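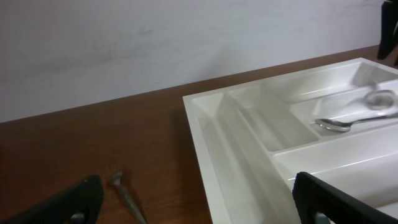
*靠墙的木桌与餐具托盘。*

# 公共食堂的第二次生命

过去十年间,不少城镇的社区食堂相继停业。设施老化固然是原因之一,更主要的压力来自居住结构的变化:独居住户增多,固定开餐时间难以适应轮班工作者的作息。然而自去年三月起,加罗(Garo)地区的八家食堂陆续恢复供餐,其经营方式值得关注。

负责统筹的机构名为奥文(Owen),总部设于旧粮站二楼。据该机构公布的材料,八家食堂现有登记用餐者412人,其中年龄最长者92岁。登记者按月缴纳餐费,可在任意一家用餐,无须事先指定地点。

项目主管格温·詹姆斯(Gwawr James)认为,恢复供餐的关键在于菜单的编制权。以往菜单由上级统一下发,各食堂只能照单采购。现行办法则将每周两餐交由各食堂自行拟定,采购范围限于周边50公里以内的农户与作坊。冬季蔬菜品种有限,腌菜、豆类与根茎类因此重新占据重要位置,一些久未见于公共餐桌的地方菜也得以恢复。

营养顾问普斯皮塔·维比索诺(Puspita Wibisono)对此持审慎态度。她指出,传统做法普遍用盐偏重,部分食堂在减盐之后,曾收到不少用餐者的意见。目前的折中方案是将酱料单独盛放,由用餐者自行取用。

供餐时间亦有调整。武迪克(Vudik)食堂邻近货运站,早餐提前至清晨五时,晚餐延至九时半,夜班工人下班后仍可用上热汤。厨房人员分两班轮换,交接时须共同核对冷藏柜温度并签字。

在资金方面,各食堂的房屋租金由地方承担,食材与人工则依靠餐费维持。詹姆斯表示,现有收支尚可持平,但炉灶更新仍无着落。埃尼亚(Ernia)食堂的蒸柜已使用多年,维修配件须向外地订购,等候期间只能以炖菜代替蒸菜。该食堂已提交更换申请,预计明年春季得到答复。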